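Taha Gaber
Hi all! I'm building an arm and hand at home, most Sundays, and I'd love it to put a toy pear in a bowl. Where should the hand come in from — straight down, or from the side?

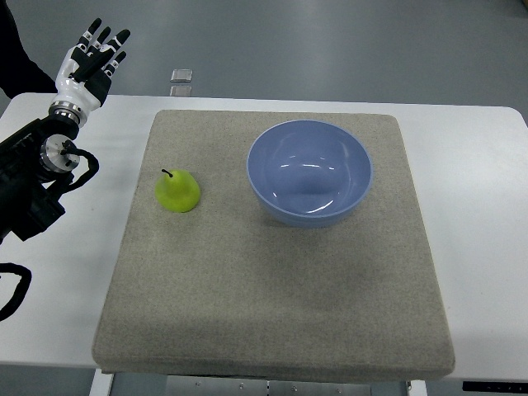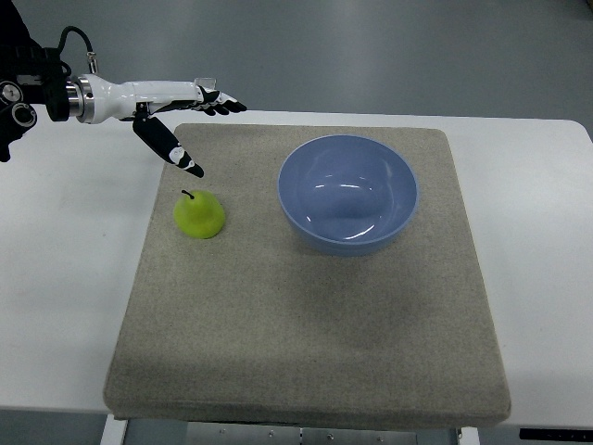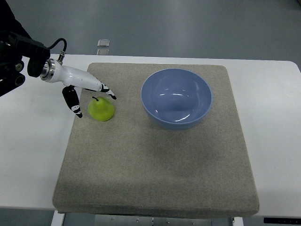 Pear and blue bowl on the gray mat, all three shots

Nadiia Mykhailiuk
What a lovely project! I'd come in from above, thumb on one side, and go slowly — mine took 313 tries before I was happy, so please be patient with yourself.

Getsemaní Tapia
Side. Mind the stem.

Contact | © Plodville Help | Back to top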